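Recording two-handed handling demonstrations: procedure for the Skisby study

This page sets out how operators should prepare, record and check a demonstration for the Skisby study of two-handed handling. It replaces the notes circulated in May by Habibur Bandara. Operators who have not yet completed the induction with Viorica Bratu should do so before starting.

Background

The study asks whether a control policy trained on demonstrations of both hands working together performs better than two policies trained separately, one for each hand. In the first trial, the joint policy completed 91 per cent of its attempts and the separate policies 58 per cent. The difference depended heavily on the quality of the recordings – in particular, on whether the operator paused at the same points each time.

Before you begin

Reserve the cell through the Buditz booking page and allow a full session. Check that the head view is live and that the hand labels can be seen by the person at the desk. Enter your initials, the object code and the name of the task in the log.

Step 1. Set out the parts

Place the parts well apart on the table, with clear wood between them. The white block goes towards the right and the small black part towards the left. Vary the angle of each part from one recording to the next, but keep both within reach of the hands. Bring the arms in low and hold them still before you start the clock. 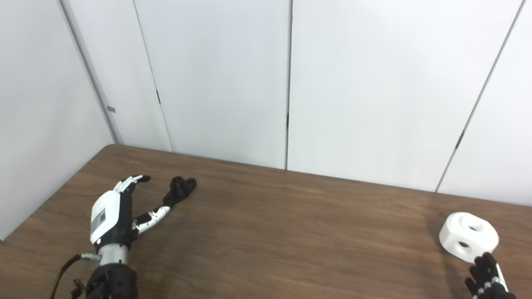
Step 2. Record the approach

Start the recording and wait for the tone. Move one hand at a time. A fast approach saves very little and tends to produce jitter in the finger data, which Asanka Navaratnam then has to remove by hand. If a fingertip knocks a part out of position, stop, mark the attempt as void and return to Step 1.

Step 3. Lift and hold

Close the fingers on the object and raise it clear of the table. Bring the second hand in so that the load is shared, with fingers of both hands beneath the object where its shape allows. Hold for 8 seconds. The hold is the part of the recording that the method relies on most, and it should not be shortened.

During the hold, keep any opening in the object turned upwards and towards the head view. The Fikska tracker uses the rim of the hole to estimate how the object is tilted, and it loses accuracy when fingers lie across it.
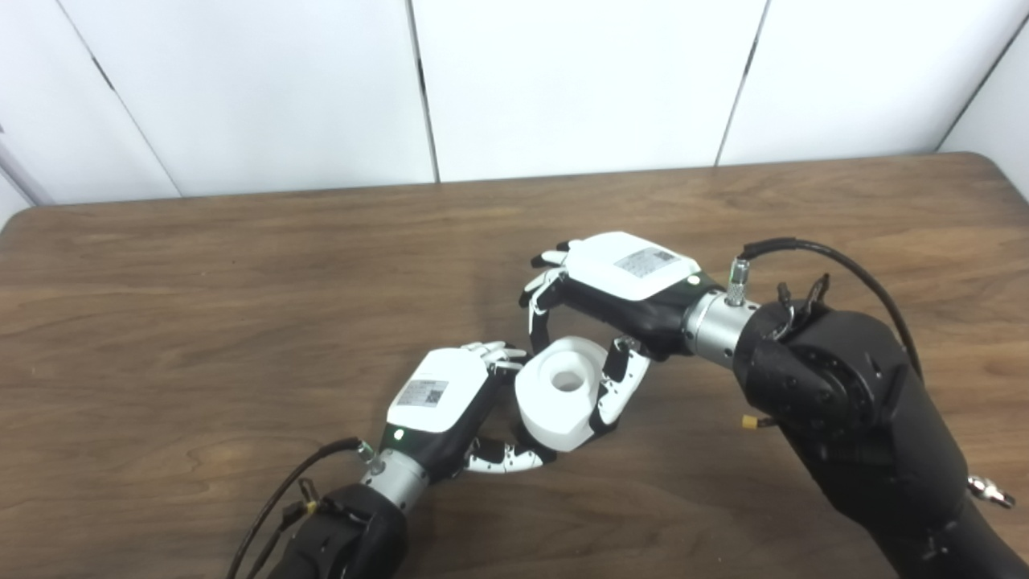

White part held between both hands, with the central hole in view.

Step 4. Return the object

Lower the object to the table before opening either hand. Release the hands one after the other – the order does not matter, but it must be entered in the log. Withdraw both arms to the starting position and stop the recording.

Step 5. Check and submit

Play the recording back once at normal speed. Reject it if the object slips during the hold or if the hole is hidden for any length of time. A complete set consists of 10 accepted recordings of the same object. Submit the set to the Ranasinghe folder, together with the void attempts, which are used to train the failure detector.

Questions about the log should be sent to Moushumi Sheikh. Faults in the hands or wrist cables should be reported to Obaidul Samarakoon before the next session begins.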